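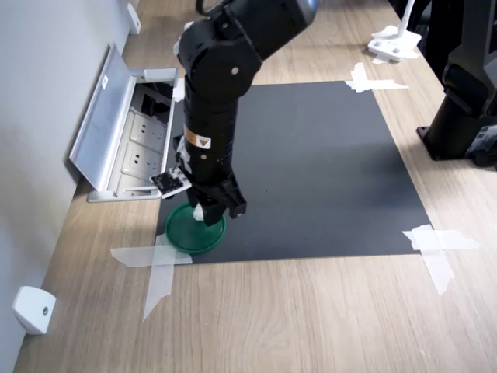
Things Around Us: Bowls and Glazes

Why is a bowl shiny?

Look at a green bowl with a glossy inside. Where the light falls on it, you see a bright spot. Move your head a little to the left, and the bright spot moves too! A rough thing, like a brick, does not do this. So what is different about the bowl?

The answer is in how smooth the surface is. Light travels in straight lines. When it meets something very smooth, most of it jumps off in the same direction, like a ball from a flat wall. When it meets something rough, it jumps off in many directions, and our eyes see a dull surface.

Many bowls are made of clay, and clay by itself is not so smooth. It is also full of very small holes. If you pour soup in a bowl of plain baked clay, some of the soup goes slowly into the walls. That is not nice for the soup, and it is worse for the person who must wash the bowl.

For this reason potters use glaze. Glaze is a kind of glass. Before it goes in the oven it looks like thin mud, and often it has a boring colour, grey or pale pink. The potter dips the bowl in it or paints it on with a wide brush. Then the bowl goes into a very hot oven, which is called a kiln (you can say it "kill" or "kiln", both are correct).

How hot is the kiln? Your oven at home makes a cake at less than 200 degrees. A kiln can be more than 1,000 degrees. In this heat the glaze melts and runs together into one smooth skin. When it cools down, the skin becomes hard, and the small holes are closed.

Where does the green come from?

Potters mix powders of metal into the glaze. A little copper can give green. Iron can give brown, yellow or also green, it depends on the fire. Cobalt gives a strong blue. The potter Niamh Daly, from the Noonan workshop, keeps 692 small test tiles on her wall, and each one has its own number on the back. "I have still 15 greens that I don't like," she told us.

Sometimes the rim of a bowl is lighter than the inside. On many glazed bowls this happens when the melted glaze slides down a little from the edge. The layer there is thinner, and thin glaze often looks paler.

Not every shiny bowl is clay. Bowls can be glass, metal or plastic too, and from far away it is hard to know. At home you can tap one gently with your fingernail. Clay and glass often ring, but plastic makes a short, dull sound.

Try it yourself

You need a shiny bowl, a small torch and a dark sheet of paper.

Put the bowl on the paper and make the room a bit dark. Hold the torch high and shine it on the bowl. Find the bright spot and find the shadow. Now bring the torch down slowly to the side. What happens with the shadow? Does it get longer or shorter?

Do the same with a stone from the garden and look if you can find a bright spot on it.

Words to remember

Glaze: the glassy skin on a pot.
Kiln: a very hot oven for clay.
Rim: the top edge of a bowl or a cup.

Text: Sorcha Costello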